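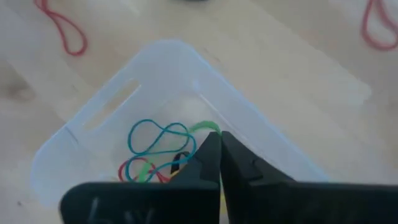
Frosted bin with side handle slot, on the sorting table. Teal, lime-green and red bands, plus a small black piece.

Rubber Bands and Bins - Small Parts Storage

Page compiled by Hanneke Van Loon. Corrections to Azadeh Esfahani at the stockroom desk.

The gallery covers how loose rubber bands are held between sorting and issue. Bands arrive mixed from the packing benches and are separated by color before they go back on the shelf. Color is used here as a shorthand for size. It is not a supplier standard, and bands from Vanhove and Lornix do not follow the same color order. Check the width against the card before mixing stock from the two.

Notes on the bin

Type: open top, translucent plastic, frosted white. The raised rim gives a grip along the edge when the bin is lifted with one hand. The slot in the side wall is long enough for four fingers.

Visibility: bright colors can be picked out against the milky floor of the bin without a lamp. Pale tan bands are harder to see and are kept in the gray Jostus trays.

Fill level: a sorting bin is worked nearly empty. Bands in a deep pile hook into each other and come out in clumps. The shelf bins hold around 500 each and are not used for sorting.

Notes on the bands

Teal: thin band. It twists easily into a double loop, as in the picture. Let it relax before checking it against the card.

Lime green: used for rolled drawings and cable bundles.

Red: short runs only. Reorder when the shelf bin is below 60.

Black and dark pieces: set aside and check. Short offcuts and broken bands go in the scrap cup. Intact dark bands go back to the Asitz drawer.

Storage conditions

Keep bins out of direct sun and away from the radiator. Bands left on the window shelf in February had gone tacky by the next stock check and were discarded. Talc is not used - it transfers to labels and paper.

Bins are wiped with a damp cloth and dried before refilling. Solvent cleaner clouds the plastic further and leaves a residue on the floor of the bin.

Shelf labels face outward, below the handle slot. Old labels come off before new ones go on.

Last revised June 20, 2021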